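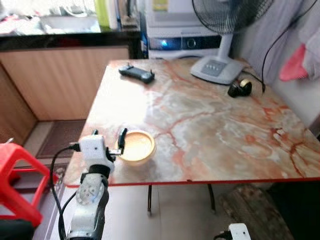

Figure 4: Gripper at the rim of a shallow bowl on a marble-patterned tabletop, from the Rurnley home set.

3.2 Collecting in lived-in rooms

We were delighted by how much variety a single home can offer. Each operator recorded 30 demonstrations per object, and between takes the clutter on the table stayed put: a game controller in one home, a fan in another corner of the same table. Glossy surfaces like the one in Figure 4 throw bright reflections close to the target, and these turned out to be some of our favorite examples! Of the bowl demonstrations, 92 went into the Fosero training split and 20 were held out. Shadi Haddadin labeled the grasp points by hand, working from the rim inward.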